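Cup library: what we learned in the first season

The Vutley cup library opened in November with 200 cups, bought second-hand or given by households in Vutley and Pirley. Any group holding an event in either village can borrow them free of charge, so there is no need to buy paper ones. They come in crates with a drying rack and a spare set of tea towels.

Since then the cups have been out to 10 events. The largest was the Pirley winter fair, which took 109 of them. A few have come back chipped and have been put aside for the mosaic class. Two crates went back to the wrong hall and were found a week later under the stage.

Borrowers mostly asked for two things: lighter crates, and a clearer note on washing up. The crates will be changed in the new year. We have bought smaller ones from Cordier, the catering shop in Pirley, and they hold fewer cups but can be carried up the hall steps by one person. The washing-up note is set out further down.
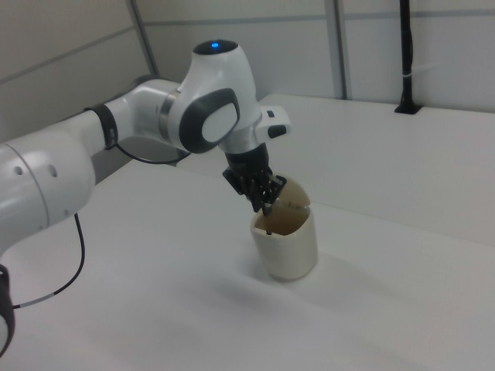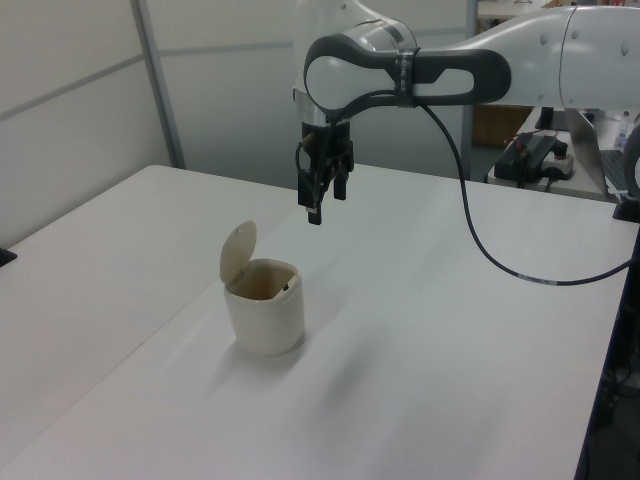 Washing and returning

Please rinse cups as soon as the event ends. Tea stains are much harder to shift the next morning. The dishwasher at Vutley hall should be set to 70 degrees -- the quick wash does not remove lipstick. At Pirley there is no dishwasher, so use the large sink and leave the cups upside down on the rack until dry. Do not stack them inside one another, as the handles catch.

Crates go back to the store cupboard at Vutley hall, left of the kitchen door. If the cupboard is locked, leave them in the kitchen and put a note through the office door.

Booking for the new year

The booking sheet was updated on December 21, 2021 and is pinned up in both halls. Please give at least a week's notice for large events. The Eruvis choir has already booked for its spring concert, so anyone planning something for the same weekend should check how many cups are left. Teaspoons are still wanted and can be dropped off at either hall.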